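Speaker notes: Showing the arm what to do
Gunnlaugur Dalsgaard
Feb 12, 2023
3 comments
Share

Opening. Say who I am and what the talk covers. I work on the teaching side at Talov. My job is to get good demonstrations out of people, and the people who train the policies take it from there. Most of this talk is about the first part. Ask for a show of hands: who has moved a robot by hand? Who has driven one from a controller? Expect more of the second.

Slide 2, two ways of showing. In the first, you take hold of the arm and move it. The motors go slack, or nearly, and the joints record where you put them. In the second, you stand back and drive it, with a controller, a headset or a smaller copy of the arm. Both give you the same kind of record at the end: a list of joint positions over time, gripper open or shut, and whatever the cameras saw.

Don't spend long here. The Haverford group will cover leader arms properly after lunch.

Slide 3, moving it by hand. Good points first. You can feel when the gripper touches something. New people get a usable recording on their first morning. You don't have to think about which way is left.

Bad points. Your own arms get into the camera views, and a policy trained on those pictures has never seen the worktop without a person leaning over it. It is also tiring. We found that people got careless after their fourth or fifth go, and you could see it in the wrist joint, which started to wander. And you can't do it at all if there is no arm to hold, so it is no help in simulation.

Slide 4, driving it. The picture stays clean and the person can sit down. The cost is that you lose touch. People press too hard, or stop short and close the gripper on air. The first hour is poor for almost everyone. We throw it away now. In December we kept it, and I'll come back to what that did.

Slide 5, the kitchen. This is the one we use for teaching new operators. It is simulated and they drive the arm in it before they go near a real one. Leave this slide up for a while. The tasks are ordinary kitchen jobs, mostly picking a thing up and putting it somewhere else.

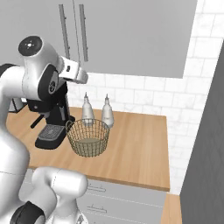 The hard part for a new operator is depth. They are looking at a flat screen and they have to judge how far away a thing is before they reach for it. When one object stands behind another they tend to come in too low and catch the nearer one. We teach them to go up first, across second and down last. It makes the recordings a bit longer but far fewer of them end in a knock.

The second thing we teach is to pause before closing the gripper. Half a second is enough. If they close while still moving, the policy learns to close while still moving, and it does it in the wrong place.

Third, choose the camera view before starting and stay with it. Operators like to swing the view about halfway through. It does no harm to the data, as the recorded views are fixed, but the operator loses their bearings and the path goes crooked.

If someone asks about contact in the simulator: it is fine for rigid things, poor for anything soft. We don't teach wiping or folding there.

Slide 6, numbers. We collected 872 demonstrations with four operators. After checking we kept some 244 of them for the first training run. People are usually surprised at how many went. Go through the reasons slowly:

Most were first-hour recordings. The task was finished but with stops, backing up and second tries all the way through.

Then the ones where the operator did something clever. One person worked out that you could nudge an object along with the side of the gripper and save a grasp. It works when a person does it. The policy copied the nudge and pushed things off the worktop.

Then plain faults: wrong task label, recording started late, recording left running after the job was done. The last of these is worse than it sounds. The policy learns to finish and then sit still, and sometimes it sits still before it has finished.

Slide 7, what happened when we kept everything. Play the clip, no need to talk over it. The arm hovers, comes down, goes back up, comes down again. That is the first-hour data. It was not a fault in the training. The arm was doing what we had shown it.

Slide 8, mixing the two. At Keleseck they start with driven demonstrations and then add a small number done by hand for the last few centimetres, where touch matters. We tried the same with the Grelance gripper and it helped with lids and latches. It did nothing for simple lifting. I would not bother with it unless the task needs a firm push.

The timing has to match. Hand-guided recordings run faster than driven ones, and if you put them together as they are the arm lurches at the join. We slow the hand-guided ones down before training.

Slide 9, corrections. Let the policy run, and have the operator take over when it goes wrong. Record from just before the takeover. Ten minutes of this has been worth more to us than a morning of fresh demonstrations. The operator should hand control back as soon as the arm is on course again. They usually hold on too long.

Slide 10, practical advice for anyone starting. Write down the start position and use it every time, then vary the objects. Keep sessions to 40 minutes. Have somebody other than the operator do the checking. Write the task label before recording, never after.

Questions. Likely ones are cost of the leader arm (pass to Haverford), whether we will release the recordings (not decided, don't promise), and how many demonstrations a new task needs. For the last one say it depends on how much the start positions vary, and go back to slide 6 if there is time.

Share this post
3 comments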